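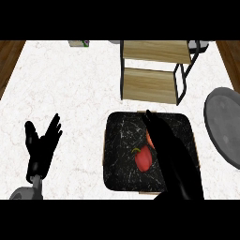

Unit 6: The grasp that closed on nothing

This is one of my favorite failures in the whole course, so please read it before lab! It comes from the Skedo kitchen task, run in simulation with the two-handed robot. The job sounds easy: pick the red bell pepper up off the cutting board and set it on the rack.

What went wrong

In run 901 the right hand reached over the board, closed, and lifted. The controller logged a good grasp. The pepper was still on the board. The arm then carried its empty hand all the way to the shelf and "released" -- and the run was scored as a success.

Where the fault was

There were 2 faults, and each one hid the other (this is the fun part).

The pose estimate drifted as the hand came in. Look at how much of the board the right hand and forearm cover from the head view. There is a second reddish-orange item behind the fingers, and the Flallard tracker blended the two into one target.

The grasp check looked only at whether the fingers had stopped moving. Fingers stop when they meet a pepper. They also stop when they meet each other.

What we changed

The tracker now freezes its estimate once the hand blocks the target. The Petent checker asks for contact force on the thumb and at least one finger, held for 5 time steps, before the arm may lift.

Before lab

Replay run 901 with the old checker, then the new one. Write down the first time step where they disagree. Then think about the left hand, open over bare marble -- what should it do when the right hand reports a failed grasp? Bring a sketch of your state machine.

Reading: Chou notes, section 6.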